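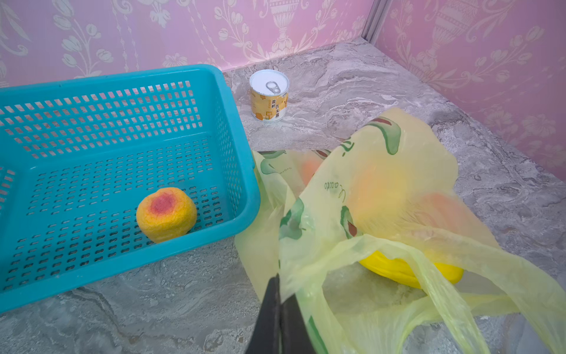
Section 4: Sharing the Unpacking Counter with the Arm

If you have worked the counter at Alton for any length of time, you already know how to empty a bag of groceries, and we won't try to teach you that. What changes with the Tapsell arm is the order things happen in, and who reaches in when. Please read the whole section once before your first shift with it, and keep a cup of coffee handy (away from the counter, please!).

Before you start

1. Set the slotted basket on the left with its open top facing up. Fruit goes in here, one piece at a time.

2. Stand cans upright toward the back wall, where the arm can get past them.

3. Lay the shopping bag on the right. A thin, see-through bag is fine, and printed ones are fine too, but turn the handles toward you so the mouth is easy to find.

4. Press Ready on the panel and step back behind the floor line.

Note: Folds in a bag slow the arm down. It may take hold of a bit of plastic along with, or in place of, the fruit. Give it 11 seconds to let go and try again before you press Pause.

While it is running

5. Keep your hands out of the basket until the light is green. This is the hardest habit to pick up, especially for those of us who have been reaching in without thinking for years.

6. Check soft fruit yourself once the arm has parked. Peaches bruise easily, and your eye for a bad one is still what we rely on.

7. If the panel shows code 246, press Pause, smooth the bag open by hand, and press Ready again.

Caution: Never pull on a bag while the gripper is holding it. Press Pause first and wait for the fingers to open.

What this means for your shift

The counter role now covers checking, packing and looking after the arm, so expect less lifting and a bit more watching. Take your breaks just as before; the arm waits quite happily on Pause. After every 300 bags, wipe down the fingers as shown in Section 6. For anything else, call the Hemgate help desk at extension 1126.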